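Fixing a gripper that drops the brush mid-clean (grip loss fault 205)

Posted by Florencia Bustos, 14 August 2022
Filed under: Traltton arm, end effector, faults

Quick one, I'm meant to be on the next job already. If your arm lets go of a brush, mop or anything else with a long handle partway through a bathroom routine and the log says 205, read this before you order a new hand. I ordered a new hand. Didn't need it.

What it looks like

Arm picks up the brush fine. Carries it fine. Gets to the scrub, pushes down, handle twists, fingers open, brush on the floor. Log says 205 GRIP LOSS and the arm stops where it is. Ours had 2,907 cycles on it before the first drop, then it was every second run.

Worse version: the fingers don't open, the handle slides up through them, and the arm carries on scrubbing with its knuckles. Keep your hand near the stop.

Before you touch anything

Hit the e-stop. Not pause, the e-stop. Pause on the Traltton controller holds the last command, and if the last command was "squeeze" it will go on squeezing whatever's in there, you included.
Hang the tag on the switch so the next person doesn't reset it for you.
If the arm's on an overhead mount, keep your head out from under it until you've checked the shoulder brake. Push up gently on the lower arm, let go. Should stay put. If it sags, stop here and ring whoever looks after your mount.
Get the cable off the walkway. Mine lives on the floor and I've gone over it twice.

Step 1. Pull the log

Open Starnow, Faults tab, filter on 205. Write down the grip force at the moment of each drop. If they're all over the place it's a wiring problem, skip to step 4. If they're all near the same number, keep going.

Step 2. Clean the finger pads

Bathroom cleaner leaves a film. Warm water, bit of dish soap, dry with a rag. No metho, it hardens the pads and then you really are buying new ones. Check for a shiny stripe down the middle of each pad. Shiny = worn, swap them in pairs.

Step 3. Redo the zero

This was our actual fault. Hand had been re-zeroed while it was holding something, so it thought a closed grip was an open one.

Fingers empty. Look at them. Empty.
Release the e-stop, stand back, controller in manual.
Tools > Hand > Zero. Raw reading on ours was 1,121, which it should never be with nothing in the fingers. After zeroing it should sit at 3 or under.
Close on air, open, close again. Check the reading comes back to the same spot.
Save it. It does not save itself!! Lost a whole morning to that.

Step 4. Wiggle test on the hand cable

E-stop back in. Controller stays powered so you still get the reading. Bend the cable where it loops around the arm, small movements, someone else watching the screen. If the number jumps, the connector's loose or the cable's fatigued. We use the Drikov replacement, fits without an adaptor. Leave slack for the wrist to rotate and dont zip-tie it tight to the joint.

Step 5. Test with a real handle

Dry run first, no chemicals. Brush in the fingers, bristles resting in a bucket, slow speed, e-stop in someone's hand. Drop the speed limit to the lowest setting and leave it there till you've had a full set of runs with no 205. Then bring it up one notch at a time.

Still dropping? Look at the handle. Skinny round ones spin no matter what you do. Tichý makes a rubber sleeve that helps, or wrap it in grip tape from the tennis aisle, much cheaper.

If you get 205 togther with a shoulder fault, that's a different problem and I haven't written it up yet. Leave it powered down in the meantime.

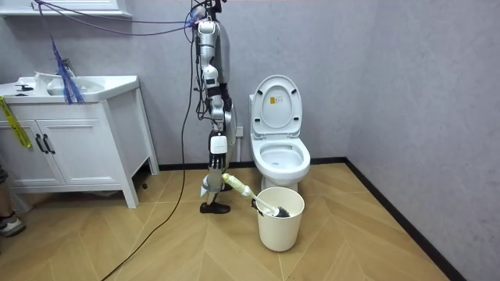 Step 5: brush in the gripper, head in the bucket.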